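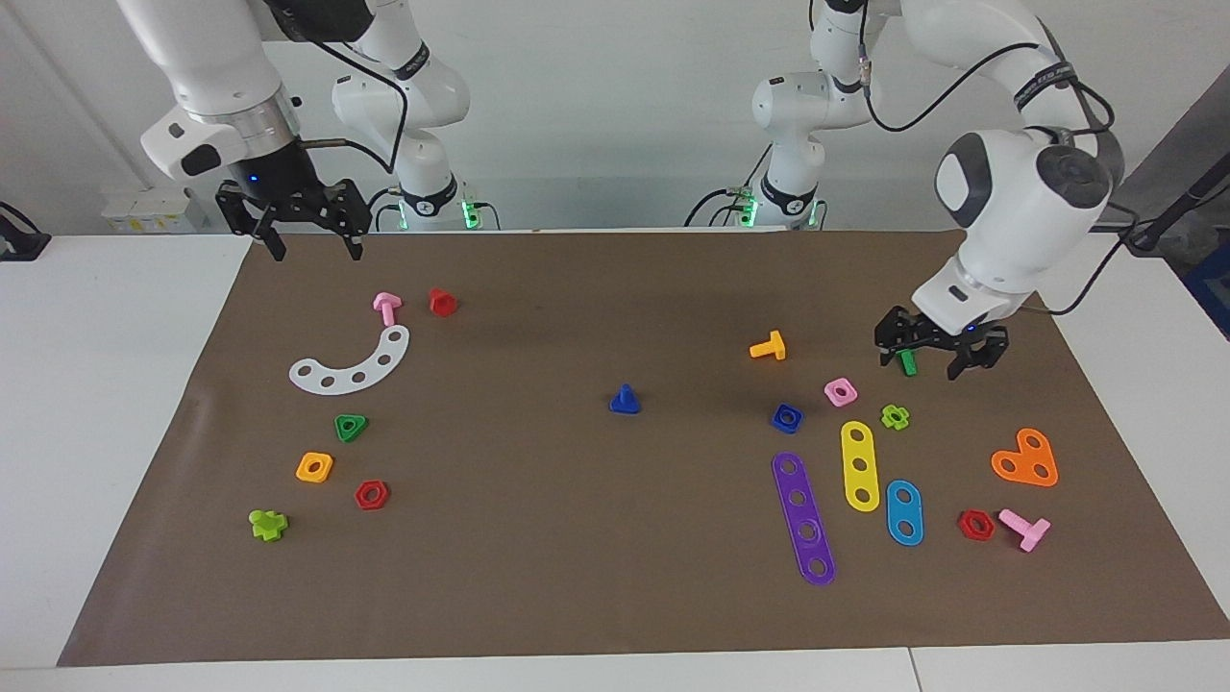 Figure 5. Cell with both arms powered, left gripper holding a bolt. Status light at the foot of each arm is green.

5 Setting up the work mat and checking the grippers

This section covers the Listum two-arm bench cell fitted with the standard parts set. Read section 4 (Power and emergency stop) first. Allow 70 minutes for a first set-up. The routine Monday check is much shorter and uses only 5.3, 5.4 and 5.6.

"Left" and "right" always mean the robot's own left and right. Someone standing at the front edge of the table, facing the arms, will see the left arm on their right-hand side. The labels in the Clivetus control program follow the same rule.

CAUTION: Keep hands, sleeves and lanyards off the mat whenever the arms are enabled. The arms can start from rest without a sound.

5.1 Before you start

You will need:
- brown paper for the mat, cut to size
- low-tack tape
- a lint-free cloth
- the parts set
- cable straps, hook-and-loop type
- the hex keys supplied with the cell

Check that the emergency stop is within reach of the front edge. If the bench has been moved, have the base bolts checked as in section 3 before going any further.

5.2 Laying the mat

1. Press the emergency stop. Both arms must be parked and still.
2. Wipe the tabletop. Grit under the paper makes the small nuts rock, and the gripper will then miss them.
3. Lay the paper with its long side along the front edge of the table. Leave a strip of bare tabletop showing at the front.
4. Smooth the paper from the middle outwards. Do not crease it over the seams in the tabletop.
5. Tape the corners from underneath. Tape on top of the mat reflects light and will be picked up as a part.
6. Measure from the front edge of the table to the front edge of the mat at both ends. The two figures should agree to within 6 mm.

Replace the paper when it is torn, stained or curling at the edges. Printed or glossy paper is not suitable.

5.3 Powering up

1. Clear everything off the mat.
2. Switch on the cell at the wall, then at the controller.
3. Release the emergency stop by turning it clockwise.
4. Wait for the light at the foot of each arm to show steady green. If one arm has not reached green after 92 seconds, switch off and go to 5.7.
5. In Clivetus, open Cell, then Ready position. Press Move and hold it down until both arms stop over the mat.
6. Check that neither gripper is touching the paper.

Note: Releasing the Move button at any point stops both arms. Press and hold again to carry on.

5.4 Checking cables and straps

Most faults reported on this cell come from cables and not from the arms themselves. Do this check with the emergency stop pressed.

1. Follow the gripper cable from the wrist down to the base. It should lie in an easy loop at each joint, with no sharp bend.
2. Check that the straps hold the cable to the arm segments. Each strap should turn slightly under a finger but not slide.
3. Make sure no strap sits over a joint or a silver ring. The ring must be able to turn freely against its neighbour.
4. Look at the loop nearest the wrist. It must be long enough for a full turn of the wrist in either direction, and short enough that it does not drag across the mat.
5. Check that the plug at the end of each cable is pushed fully home.
6. Release the emergency stop and run Cell, then Slow sweep. Watch the loops all the way through. Stop the cell if a cable pulls tight or catches on a gripper.

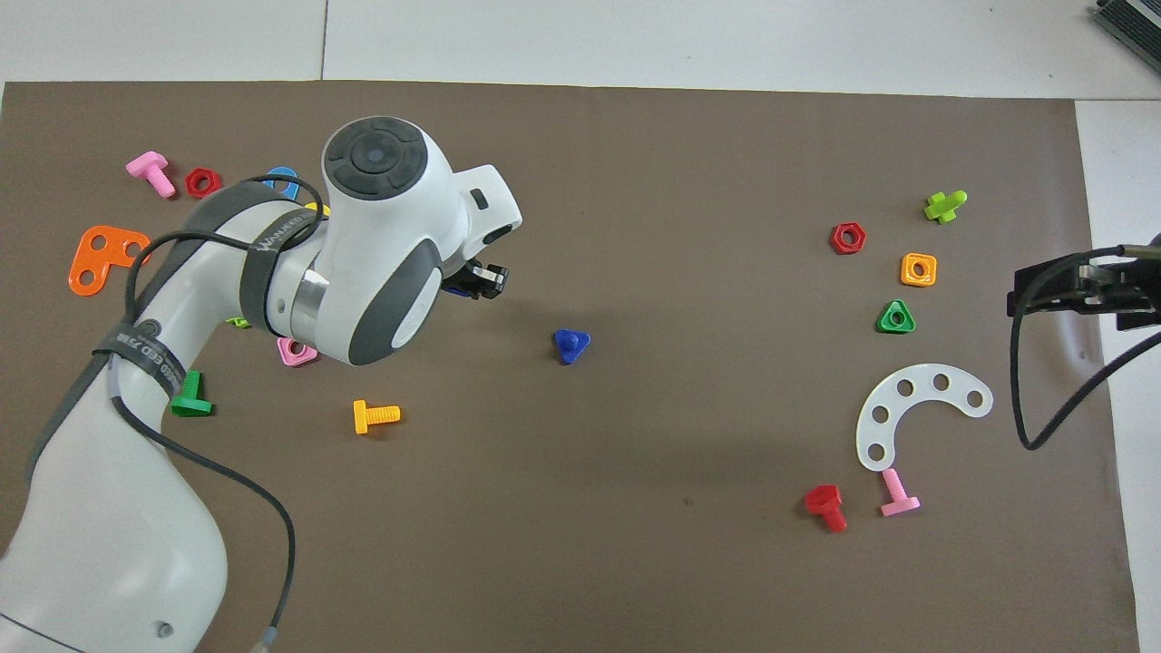 Figure 6. Strapped arm with its cable loop, gripper low over the mat. The second gripper is at the right.

CAUTION: Do not use plastic cable ties in place of straps. They cut into the cable sheath and have to be cut off next to it.

If a loop is wrong, undo the strap nearest the wrist first and work back towards the base. Move one strap at a time and repeat the slow sweep after each change.

5.5 Placing the parts

The parts set is made up of plastic bolts, nuts and perforated plates in several colours and shapes. The layout is meant to be untidy, but it must stay within reach.

1. Press the emergency stop.
2. Put the parts down in loose groups, with clear paper between the groups. A few odd pieces in the middle do no harm.
3. Keep every part at least 14 cm in from the edge of the mat for a first set-up. Once the cell has passed 5.6 you can use the outer area as well.
4. Leave room for the fingers on both sides of each nut. Nuts may touch the paper only, never each other.
5. Lay the plates flat. A plate resting on a nut will tip when the gripper closes on it.
6. Stand some bolts on their heads and lay others on their sides. The program needs both.
7. Take your hands off the mat before releasing the emergency stop.

Do not place parts underneath an arm on purpose. Pieces hidden by the wrist or by a cable loop will be left out of the count until the arm moves away, and this can bring up a "part missing" message that clears by itself.

5.6 Gripper check

Carry this out on one arm at a time, starting with the left.

1. In Clivetus, open Grippers and choose the arm.
2. Press Open. Both fingers should travel the same distance.
3. Press Close with nothing between the fingers. The tips should meet squarely. A gap at one side means the tip screws need attention (see section 8).
4. Open the gripper again, then choose Pick test and click on a bolt in the picture on the screen.
5. Let the arm lift the bolt clear of the mat and hold it. The bolt should not tilt or slip.
6. Press Return. The arm should put the bolt back down on the paper without knocking its neighbours.
7. Repeat with a plate and then with a nut.

If a part slips, wipe the finger tips with a dry cloth and try again. Do not use solvent on the tips. If it still slips, raise the grip setting by one step. The highest step marks the plastic and should be left alone.

5.7 If something is wrong

Light at the foot of an arm does not turn green
Check that the emergency stop is fully released, then check the plug at the base. Switch on again once only. If the light still fails, call Fisport service.

Arm stops part of the way through the slow sweep
A cable is probably too tight. Repeat 5.4 from the wrist down.

Gripper closes beside the part
The mat has moved or the paper has lifted. Repeat 5.2, then run the camera alignment in section 6.

Gripper does not respond but the arm moves normally
Reseat the cable plug at the wrist with the cell switched off. Try the spare cable before changing the gripper.

Arm drifts slowly when it should be still
Press the emergency stop and leave the cell off. Do not try to correct this from the program. Contact Fisport or the Nanayakkara workshop with the serial number from the plate on the controller.

Record the result of every gripper check in the cell log, including checks where nothing was adjusted.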